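3.2 Sound absorption of reused textile panels

Reverberation time was measured in the Tanoli workshop, a room with a concrete floor and plaster walls, before and after the panels were hung. Each panel held shredded cotton behind a stretched cover and measured 620 mm on the long side. Clapper bursts were recorded at 2 positions, with a 30 s pause between bursts. 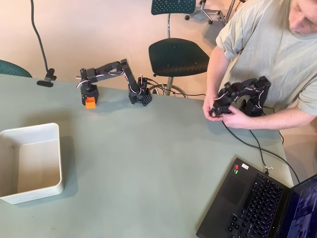 Figure 4. A robotic arm holding an orange block at a table, with a man standing to the right.

The largest drop came in the 1 kHz band, where reverberation time fell by 38 percent. Low bands changed little, as expected for a thin porous absorber. Position B, beside the door, gave less consistent results than position A. The November readings were discarded because the windows had been left open.

3.3 Limits

Panel density was not controlled.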